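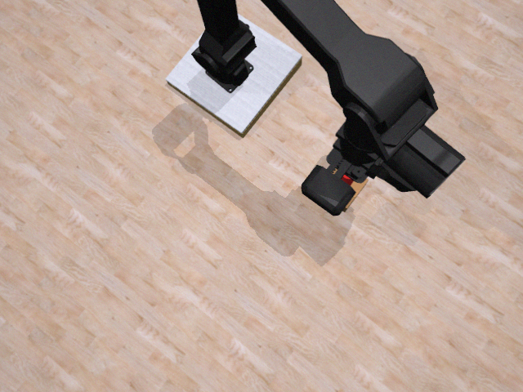
Recording demonstrations in the simulator with a leader arm

We use cookies to remember your settings and to count visits. By continuing to read this site you agree to this. Accept | Manage settings

This page covers how to record a set of pick-and-place demonstrations by remote control in the Zhuravel simulator. It assumes you have the software installed and a leader arm plugged in. If you have neither, you can still follow it with a gamepad, but the wrist movements will be slow and you should expect to throw more attempts away.

The task is a small one. The arm picks a block up off the floor, lifts it clear, carries it to a target area and lets go. Every demonstration is one complete run of that, from the rest position and back to it.

Before you start

Sit so that you can see the screen without turning your head while your hand is on the leader arm. Clamp the leader to the desk. A leader that slides will put small jerks into the recording that are hard to find later.

Start the simulator, load the block task and wait for the simulated arm to settle. Then move the leader to its own rest position and press Align. The two arms should now match joint for joint. Move each joint of the leader a little way in both directions and check that the arm on the screen turns the same way. If the elbow goes the wrong way, open the joint settings and tick Reverse for that joint only. Press Align again after any change.

Set the recording rate to 16 frames a second. Higher rates make larger files and did not help us with this task.

The gripper trigger has its own range. Squeeze it fully, press Set Closed, let go fully, press Set Open. People skip this and then find that their gripper never quite shuts.

Choosing a view

Use one fixed view for the whole set. Ours looks down at the floor from in front of the arm. Pick an angle from which the fingers stay in sight when the arm is reaching low, as that is where you will need to judge the gap.

Leave shadows switched on. On a flat screen it is hard to tell how high the gripper is, and the shadow on the floor is the best guide you have. As the gripper comes down, its shadow moves in towards it. Slow down when the two are close. Tamara Yatsenko, who recorded most of our first set at Retcombe, watches the shadow for the whole descent and only looks back at the fingers for the grip.

Recording one demonstration

1. Press Reset. The block is put in a new spot and the arm goes to rest.

2. Look at where the block is and how it is turned. Decide your approach before you touch anything. Time spent thinking with the recorder running ends up in the data as an arm that stands still.

3. Press Record and begin moving straight away.

4. Bring the gripper over the block with the fingers open. Turn the wrist to line up with two flat sides of the block while you are still well above it.

5. Lower straight down. If you are off to one side, go back up and correct. Pushing the block along the floor with a finger teaches the arm to do the same.

6. Close the gripper in one steady squeeze and hold it. Stop for a moment before lifting. The simulated contact needs a few frames to settle, and a block lifted too soon tends to slip out.

7. Lift until the block is clear of the floor, then travel to the target. Keep the squeeze even. You can't feel the block through the leader, so it is easy to relax your finger without noticing.

8. Lower, open, rise straight up, and go back to rest. Press Stop.

Save or throw away before you press Reset again. Don't leave it until the end of the session.

What to keep

Keep any run that finished the task at a steady pace. Keep a run where you missed once, backed off and got it the second time, provided the correction was clean – the arm needs to see a few of those. Throw away runs where the block was dropped from a height, where you bumped the base, or where you stopped to think halfway.

Record in blocks of eight and then put the leader down for a few minutes. Tired hands make shaky recordings. Ghassan Atallah and Kyrylo Bondarchuk swap over after each block, which also puts two styles of movement into the set. If you do this, agree first on which side you approach from. A set where one person always comes in from the left and the other from the right took us far longer to train on.

How many you need

Our set came to 133 kept demonstrations. The arm could reach the block well before that, but it closed the gripper too early until we added more runs with the block turned at awkward angles. If yours does the same, record more of those before you add anything else.

Checking the set

Play every run back at double speed. Look for a frozen first second, a gripper that opens in mid-carry, and a sudden jump in any joint. A jump usually means the leader's cable came loose. Trim a frozen start with the Cut tool; delete the run for the other two.

The longest of our kept runs was 595 frames. Anything much longer than that in this task probably has a pause in it.

When the set is clean, choose Export and keep the untrimmed originals in a separate folder. Khrystyna-Mariia Prokopenko's notes on training from the exported files begin from that point.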